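Saltotico Arm Kit: Set-up and Recording Guide

Section 4: Recording your first set of examples

By now you have the arm bolted down, the software talking to it and the joints zeroed (Section 3). This is the part we like best. You are going to teach the arm a job by doing the job yourself, over and over, while it keeps track of everything. The first time it picks up a block on its own, you will want to call somebody into the room.

The starter job is sorting shape blocks by colour. It looks like kid stuff and we chose it on purpose, as small plastic shapes give you flat sides, curved sides and awkward points all in one handful.

4.1 Before you start

You will need:
- the arm, powered and homed
- the work board, fixed to the perforated base
- one set of shape blocks
- the leader handle (the one you move by hand)
- a free drive with room for at least 370 episodes

CAUTION: Keep the red stop button within reach of your free hand any time the arm is live. If you have to stand up to reach it, move it.

Note: An episode is one complete try, from the arm at rest to the arm at rest again. A two-second fumble and a perfect run each count as one episode if you saved them.

4.2 Preparing the board

1. Lay the board flat on the base and line up its front edge with a row of holes.

2. Fasten it with the black bolts supplied. Snug is plenty. Over-tightening can bow the wood, and then your heights will be off at one end.

3. Press down on each corner. If the board rocks, loosen everything and start over.

4. Wipe off dust and fingerprints. Skip the furniture polish! A glossy board throws highlights that confuse the camera.

5. Set the room lights the way you plan to leave them. If there's a window nearby, record a few sessions with the blind up and a few with it down, and write down which was which.

4.3 Placing the blocks

Placement is where a good set of examples gets made. The arm can only learn from what you show it, so show it plenty: blocks on their own, blocks touching, blocks crammed together so tightly that the fingers have to hunt for a gap. Our first set at the Clakville workshop had every piece standing nicely apart, and the arm got very good at a situation that never comes up at anybody's kitchen table.

1. Send the arm to its rest position and wait for the green light on the controller.

2. Choose a layout style from the session sheet: spread, pairs or cluster.

3. Put the blocks down by hand. For a cluster layout, push them together until they touch, and let them sit at whatever angle they end up. Leave open board for the sorted pieces.

4. Check that every block is fully on the board.

5. Take your hands out of the work area.
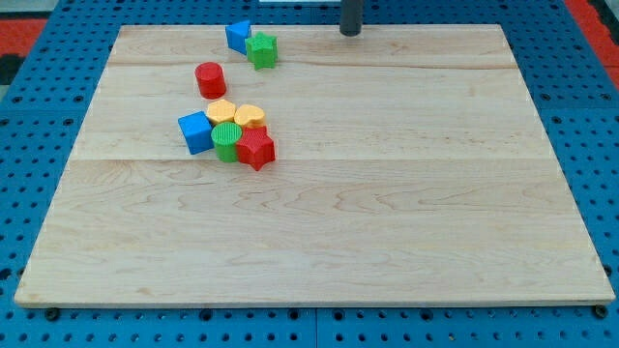
Do I have to start over if I drop a block partway through an episode?

Keep recording if the block is still within reach, and pick it up again as you normally would. Those recoveries are gold, and the arm learns a lot from them. If the block has gone off the board, press Discard, reset the layout and go again.

4.4 Recording an episode

1. Press Record. Wait for the single beep before you touch the leader handle.

2. Move toward the first block at a steady, comfortable speed. Try for the pace you'd use passing someone a full mug of tea.

3. Open the fingers before you come down over the block.

4. Close on two opposite sides. Cubes and cylinders are forgiving. With stars, grip across the body and stay off the tip of a point. With hearts, go for the widest part.

5. Lift straight up until you are clear of the other blocks, then travel.

6. Lower the block into its colour group and let go. Don't drop it from a height.

7. Carry on until the job is done, return to rest and press Save. You'll hear a double beep.

CAUTION: Never reach in to straighten a block while Record is lit. Your hand ends up in the examples, and the arm may move when you aren't expecting it.

Note: Pauses longer than 2 seconds get flagged in yellow on the timeline. A pause or two does no harm. If most of your episodes are flagged, plan your next move before you press Record.

4.5 How many is enough?

Start with 19 episodes of one layout style and run a training pass. It won't be pretty, but you'll see the arm head for the right block, and that's a great moment. After that, mix all three styles and keep going. The demo model that ships with the kit was trained on 370 episodes, most of them recorded by Murray Pearce over a very long Saturday at our Akville bench, and his notes are in the Samples folder if you want to see how he varied things.

Swap operators if you can. Two people will come at the same cluster from different sides, and the arm benefits from seeing both.

4.6 Checking what you recorded

1. Open Review and play back a few episodes from the start, middle and end of the session.

2. Look for blocks hidden behind the fingers for most of a grasp. A slight change in wrist angle usually fixes it next time.

3. Tag each episode with its layout style. The Adugna trainer reads these tags, and untagged episodes go into a group called Other.

4. Delete anything with a hand in it.

5. Back up the session folder before you shut down.

If the trainer reports a mismatch between the number of episodes and the number of tags, see Section 7.2. If the arm drifts from its rest position between episodes, re-zero the joints as in Section 3.4 before recording any more.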